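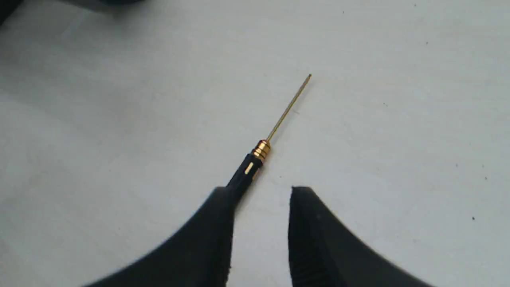
Small Screwdrivers and Robot Arms: House Rules for the Bench

Every bench arm sold to hobbyists comes with a promise that it will hand you your tools. Maybe. I've had one beside my repair bench since December and I still pick up most of my own screwdrivers. These are the rules I keep anyway.

Lay a jeweler's screwdriver on a plain, pale surface. A thin brass-colored shaft is hard enough for me to find on a cluttered mat.

Go for the handle. Soft fingers closing on a shaft that skinny can roll it, and the tip ends up pointing wherever it likes.

Start with the fingers open and the tool lying flat. If you have to hold it in place for the arm, do the job by hand.

Wipe the surface first. Specks of grit find their way into watch cases and hinge screws.

Keep your hands out while it moves. The Plakden leaflet says 2 inches of clearance is fine. I use 11, and Leena Niskanen, who taught me soldering, thinks that's still too close.

Know where the stop switch is, and press it once before every session. "Soft grip" on the box tells you about the fingers and nothing about the motor behind them.

Don't let it drive screws just because it can hold the driver. Stripped heads cost me an evening with the extractor.

My arm was $570 secondhand. A magnetic tray does half the same work.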